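Print this article
E-mail to a friend

April
By the Opinion Desk

Every spring my inbox fills up with advice about throwing food away. This year the loudest voice is Imov, a kitchen app that asks you to type in everything you own and then tells you, one cheerful ping at a time, which of it has gone bad. I lasted until Monday. By then it had condemned most of a shelf, and I had started to wonder who was keeping score.

I should say that I have nothing against dates on food. Milk needs one. So does chicken, and I wouldn't want to go back to the days when my grandmother settled the matter with her nose. But somewhere along the line the date crept off the things that can make you sick and onto the things that can't do much worse than bore you. Salt has a date now. So does honey. I own a bag of rice that is supposed to expire on a particular morning, as if it had a train to catch.

Ask what these dates mean and the answers get soft. "Best by" is a guess about flavor, made by the people who would like to sell you the next package. I wrote to Hullel, whose dried goods fill half an aisle at my supermarket, and asked how they picked theirs. The reply thanked me for my interest in freshness. I wrote again and got the same reply with a coupon for 61 cents.

The advice industry has picked up where the label leaves off. Replace your ground spices every year, we are told, or every six months if you "really care about cooking." I have cooked dinner for a family for a long time and I would like to see the tasting behind that rule. Blind, please, with the spice in a stew, served to people who came in hungry.

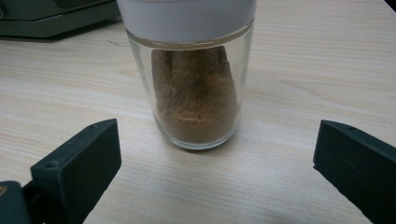
Jars like this are a favorite target of the spring clear-out.

Old spices do fade. I grant that, and so does anyone who has opened a tin from the back of a parent's cupboard and smelled mostly tin. The remedy used to be a heavier hand. You shook in a bit more, tasted, and shook again. It cost nothing and it taught you something about your own cooking, which an app that sends you to the store does not.

Then there is the guilt. The same people who tell us to purge the pantry in April will tell us in the fall that we waste too much food. Imov manages to do both on a single screen. It gave me a freshness score of 4 out of 100 and, just under that, a little green leaf for caring about the planet. I don't know what I did to earn the leaf. I suspect everybody gets one.

A friend who swears by the thing says it saves her money. Maybe it does. She also bought a set of matching containers from Dullument so that the shelves would be easier to log, and I notice the containers never come up when she does the math.

What I'd like is modest. Put firm dates on food that can hurt us, and make them mean the same thing in every store. On everything else print the day it was packed and leave the rest to the person holding the spoon. Companies will say shoppers would be confused. Shoppers are confused now, and they are paying for it.

I have deleted the app. The rice expired while I was writing this, and we are having it tonight.

Print this article
E-mail to a friend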